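Notebook, gripper pads and wrist camera
January, started 9:40

Picking up from Sharada's list. The question is still whether we stay with foam on the hand-held gripper or go to the molded silicone pads from Illeck before the next round of recording. Fulvio wants an answer before he orders parts. I said I would do the dishes set first, since that was where we had the most trouble.

Setup: hand-held unit B, Kaimal camera on the upper mount, exposure locked. Trays and dishes on the white table. Overheads on, window blind down. Firmware on the Triso board is the one Wendell flashed before the break, and I did not touch it. Encoder zeroed with the fingers closed, then checked again after lunch. It had moved a little. Wrote the new value on the tape on the handle.

Plan was 20 grasps per object per pad type, same person holding the unit for all of them (me). Pick up by the rim, lift to the height of the wood block, hold, put back down. A grasp counts as good if the object does not turn in the fingers during the hold.

Foam first. Bowl, mug, the two saucers, then the flat lid. 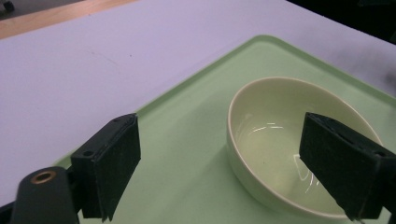 The bowl went fine with foam as long as I came in with one finger well over the rim. If I came in too shallow, the tip of the pad folded under and the bowl tilted on the way up. Seven of the 20 had some tilt, and all of those were shallow approaches. I don't blame the foam for that. Teresa had the same thing in her runs and fixed it by opening wider and going in steeper. I did the mug that way and had no tilt at all.

The lid is bad with foam. Not enough to get hold of, and the foam compresses before the fingertip gets under the edge. Stopped after a few tries and marked it as failed.

Wear: the foam sheds. The edges fray where we trim it with the knife, and once that starts it keeps going. Bhupendra suggested cutting it on the laser instead, but the adhesive backing smokes and I would rather not. A new razor blade for each pad is probably good enough. Current habit is to swap pads every 200 grasps. I would like to make that 150 but want to hear from Fulvio on the cost.

Silicone, after lunch. Needed longer screws than the ones in the bag. Found some in the Tulten kit drawer, same thread. Put a note in the drawer saying they are gone.

The silicone grips the lid well. It also grips everything else well, including things I did not want, such as the tray. Twice the fingertip caught on the tray while I was closing and dragged it along. With foam it just slides. On the saucers I could not feel much difference in the handle between the two.

Camera: glare off the glaze is the other problem. Bright spots inside the bowl move as the unit moves, and the tracker picks them up as features now and then. Lowering exposure one step helped, but the black pads lost all their detail, and we need the finger edges for the width estimate. Put it back. Wendell has a polarizing film somewhere that might fit over the lens. Asked him.

Log file for the foam runs is 895 on the shared drive. Silicone runs are not copied over yet.

For tomorrow:
Finish silicone on the mug.
Redo the lid with foam, thinner sheet, if Sharada still has any.
Try one foam finger and one silicone finger. Teresa's idea.
Check why the encoder zero moved. Maybe the set screw on the left side.

Stopped 4:50. Unit B is on the charger.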